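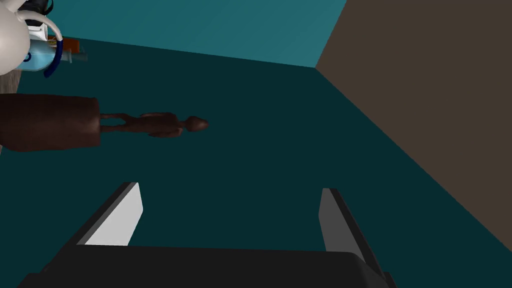
Urnthorpe Meteor Echo Set

Radio meteor counts from two receiving stations, Boklow and Flevness, with the detection logs and the raw audio they were made from. Please read the notes on quality before you plot anything. A meteor count is a count of what one program, with one threshold, decided was a meteor.

Contents

counts.csv: hourly totals per station
events.csv: one row per echo, with start time, length and peak strength
audio: 17 recordings, mono, one per observing run
joly.cfg: the settings used with the Joly detector

Times are UTC. A blank in the totals means the receiver was off. A zero means it was on and Joly found nothing, and I would treat most of the zeros at Boklow with suspicion.

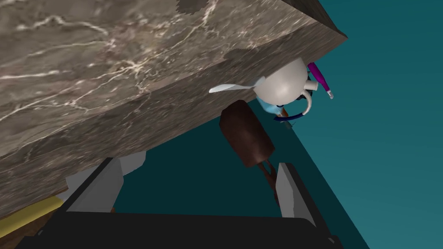 Flevness, January

The aerial was moved to the other end of the roof, and the hourly totals went up the same night. The station log calls this "improved sensitivity". It may be so. It may also be the heating pump next door, which clicks at just the right pitch. Rows after the move carry the flag M. Do not join them to the earlier rows and call it a trend.

Known problems

Aircraft echoes are removed by length: anything over 5 seconds is dropped. Long meteor echoes go out with them, so the set is no use for studying bright meteors. Short bursts of interference stay in. We checked 2 of the recordings by ear and did not agree with each other, let alone with Joly. 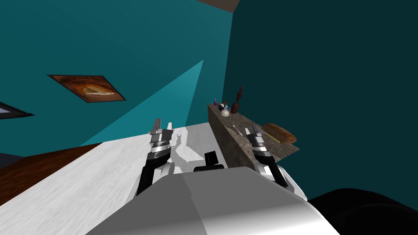
Two framed pieces on a teal wall, rendered.

What it might be good for

Testing a detector against another detector. Teaching people how counts go wrong. I would not use it for shower rates, and I doubt the claim in the first release that it shows an unlisted shower.
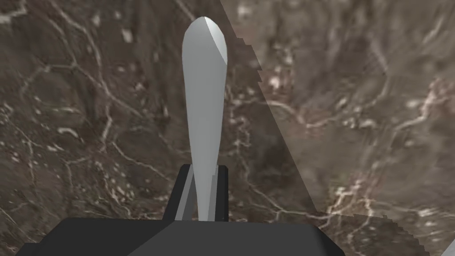 One reader objects that this is too harsh, and that the evening rise appears at both stations, so it can't all be the pump. Fair enough, but both stations ran the same settings file. Anyone with an independent receiver is welcome to send logs for the next release.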